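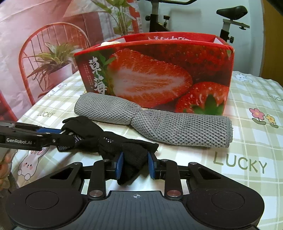
Section 4. Preparing the Vehicle for Timed Events

4.1 Wheels and Tires

1. Park the vehicle on level ground in the paddock and apply the parking brake.
2. Set all four tires to the cold pressure listed on your Kaselthorpe entry card.
3. Tighten the wheel nuts in a star pattern with a torque wrench.
4. Drive 200 yards at low speed, then check the nuts again.

CAUTION: Do not place a jack under the sill panels.

4.2 Timing Transponder

1. Mount the Lotulo transponder at least 16 inches from the battery.
2. Switch it on and wait 60 seconds for the green light.
3. Report to the timing desk, where the unit number will be matched to your entry.

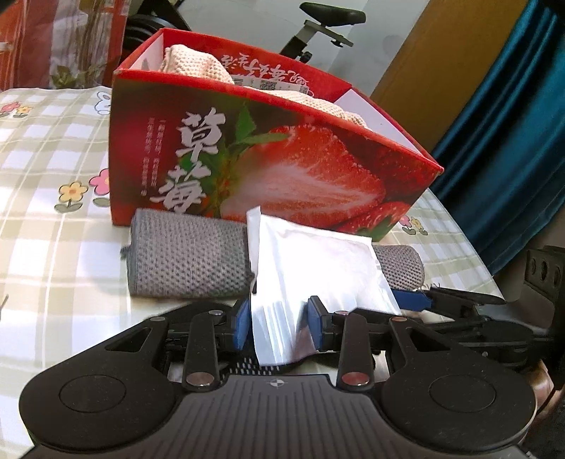 Gripper with blue finger pads.

NOTE: A transponder that shows a red light must be exchanged before the first run. Runs made without a working unit are not scored. Requests for a rerun are made in writing to Imani Waweru, Chief of Timing.

Continue to Section 5, Driver Equipment.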